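Mendness Coast Campsites: progress report to the Brarell Fund

Reporting period to 9th April

Work on the campervan stopover scheme has continued in line with the grant agreement. Five of the eight planned pitches at Virk are now open to visitors, with hard standing and fresh water at each. The remaining pitches await drainage approval from the district council.

Bookings for the season stand at 924 nights. Enquiries from overseas visitors have been strongest for the Mosis coastal route, and the leaflet for that route has been reprinted.

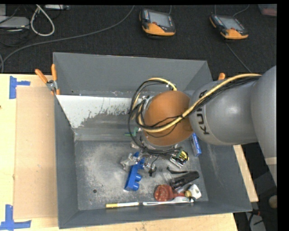
Report prepared by the Scheme Manager, Mendness Coast Campsites

Two matters are carried forward: the waste disposal point at Virk and the road signs at Mosis. The Fund is asked to release the second payment on receipt of this report.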